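听诊

2023/4/8　短篇

楼下的灵泉是八月里冒出来的，至少物业的公告是这么写的。
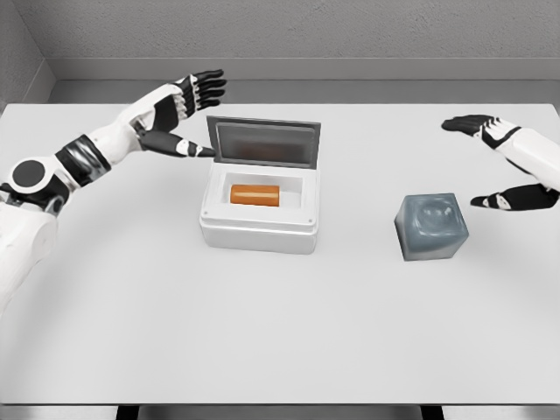

公告贴在电梯里，盖着章，说小区东侧花坛渗出的水经奥尔塔诺水质所检验，富含矿物，欢迎业主取用，每户每日限两桶。我看了三遍，没找到检验编号。字倒是印得很大。

我在自来水厂干了二十二年，管道漏水是什么样子，我比贴公告的人清楚。可妻子已经把腌菜的坛子都腾出来了。

“你闻闻，甜的。”她说。

我闻了闻，闻到坛子里剩的萝卜味。

头一个星期，花坛边上排起了队。有人说喝了以后膝盖不疼了，有人说孩子夜里不咳了，还有人说家里的君子兰一下子抽出花来。说膝盖不疼的那位，我第二天看见他扶着栏杆下楼，一级一级地挪。我问他怎么样，他说好多了，就是今天阴天。

其实那几天一直是晴天。

我回家翻出一根听漏棒。退休的时候没交上去，单位也没人来要。铁的，一头磨得发亮，木头耳盖裂了一道，缠着胶布。夜里两点，我下楼去，把尖头抵在花坛外沿的井盖上，耳朵贴上去。

听漏这件事，跟外行讲不明白。水在完好的管子里走是闷的，像隔壁有人翻身；从裂口里出来就尖了，带一点嘶嘶的气声。我听了一刻钟，先听见自己的心跳，后来听见远处一辆货车过桥，再后来就听见了那个声音。往北六步，响一些，再往北，又弱下去。裂口就在那儿，在花坛和配电房之间，一根老铸铁管。

所谓灵泉，是我们自己交了钱的水。

我上楼的时候很得意，这一点我得承认。鞋也没换就坐在床边，把妻子推醒，说给她听。她闭着眼听完，问：“那漏出来的水，脏不脏？”

我说从管子里出来是干净的，在土里走一遭就难说了。

“我烧开的。”她翻过身去。

第二天我去物业。柜台后面的小伙子很客气，请我坐，给我倒水。我看着那杯水，问他是哪儿的，他说就是楼下的，经理让都用这个。我把听漏棒放在桌上，把裂口的位置画给他看。他拿手机拍了我的图，说会向上反映。我问上面是谁，他想了想，说是纳泰尔公司。我问纳泰尔是干什么的，他说是管他们的公司。

又过了一阵，纳泰尔没有来人，倒是来了一辆卖桶的车。蓝色塑料桶，二十二块一个，桶身上印着“泉”字。妻子买了两个。我说家里有坛子，她说坛子没有提手。

水费单也是那时候来的。公摊一栏，比上个月多出二百一十五块。我拿着单子在楼道里敲门，一户一户问，你家是不是也多了。都多了。有人怪天热，有人怪抄表的，对门的老太太说多就多吧，喝了人家的泉水，出点钱也应该。我站在她门口，半天没想出一句话来。

我给水厂打了电话。接电话的人我不认识，声音年轻，问我是哪个小区，问我怎么知道是管子漏。我说听出来的。他停了一下，又问了一遍我怎么知道。

修是月底才修的，挖了一个坑，换了一截管子，半天就填上了。花坛当天就干了。排队的人提着蓝桶站了一会儿，有人拿脚去踩那片新土，好像能把水踩出来。

说膝盖的那位后来在电梯里碰见我，脸色不好看。他说自从泉没了，腿又疼起来，比从前还厉害，夜里睡不着。我告诉他那是自来水，跟他家龙头里的是一样的水。

“一样的水，”他说，“那我喝龙头里的怎么不管用？”

电梯到了六楼，他出去了，还是扶着墙走。

妻子的坛子重新腌上了萝卜。有一只封着没动，搁在阳台角落里，用布盖着，我知道里面是什么。我说过几次该倒掉了，她说知道了。

前天下楼扔垃圾，我的膝盖响了一声。晚上她洗澡的时候，我去阳台站了一会儿，掀开那块布，弯腰闻了闻。

还是萝卜味。我找了个杯子。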